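Wrist camera on our hand keeps losing focus - padding or mounting?

mossbank_tess
I've had the looking-after of our bench hand since May, and before I go pulling things apart I'd love some opinions from people who have been at it longer. The hand is a fingered one with fabric covers over white padding, and the small fisheye camera looks out across the palm to the fingertips. Every few days the view creeps. I set it so the fingertip sits where I want it, tighten the two little screws on the Mesis bracket, and by Saturday it has wandered again. I've re-seated it 6 times now and I'm getting rather tired of it!

old_pichler_hand
Hello Tess, and welcome to the club. My money is on the padding. If it's been packed back in too generously it pushes on whatever is next to it each time the fingers close, and the poor bracket takes the load. Take a good pinch out, tuck the rest well back, and run the fingers open and shut 15 times before you touch the screws. We had just the same on the old Pichler one and it cost me a whole afternoon and most of a packet of biscuits.

Sindia_Rob
I'm going to disagree, in the friendliest way. Padding is soft, it won't shift a bracket that's properly done up. I'd look at the cables first. If they're tied too short along the arm, every turn of the wrist gives the camera a tug, and you'll be re-seating it until you retire. Leave a loop, a good fat one, and tie it further back than looks sensible.

old_pichler_hand
Soft, yes, but there's a lot of it, Rob, and it has nowhere to go. I've seen it lift a cover clean off.

mossbank_tess
Thank you both, I do see the sense in each. Lorenz Reisinger at Bernitz fitted the bracket originally and his note only says "nip up, do not force", so I've been timid with the screwdriver. Would you use a drop of threadlock on something that small?

Sindia_Rob
The weak sort, yes, and only once you're happy with the view. Give it 10 hours before you run anything. And clean the palm while you're in there - fluff gets into gear teeth far more readily than you'd think.

quarterturn
Could you put up some views from the camera itself, Tess? It's hard to choose between padding and cables without seeing how things lie. If you can get one with the palm in it, one with the cabling and one with the fingers, that would do nicely.

mossbank_tess
Of course, sorry, I should have done that at the start. All three are as they came off the camera.

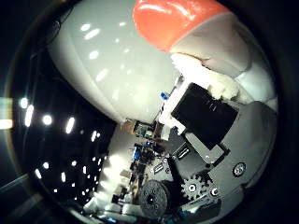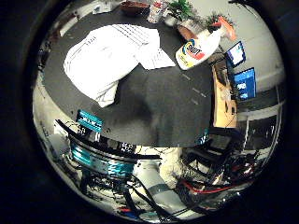
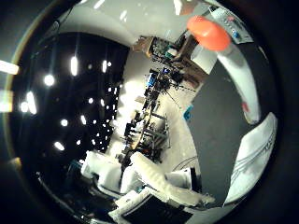 Palm and gears in the first, cables and the bench in the second, covered fingers down the right of the third.

quarterturn
Lovely, thank you. In the first one the padding is tucked right in between finger and palm, close by that black part, so I'm leaning towards Pichler's side. I'd still do Rob's loop, mind. Do one at a time though, or you'll never know which of them cured it.

Sindia_Rob
Fair enough, I'll give you the padding as a first go. Cables second, and I shall be insufferable if it's the cables.

mossbank_tess
Padding out a bit tonight, then, and the cables left alone until I've had a few days' running on it. I'll come back and report either way.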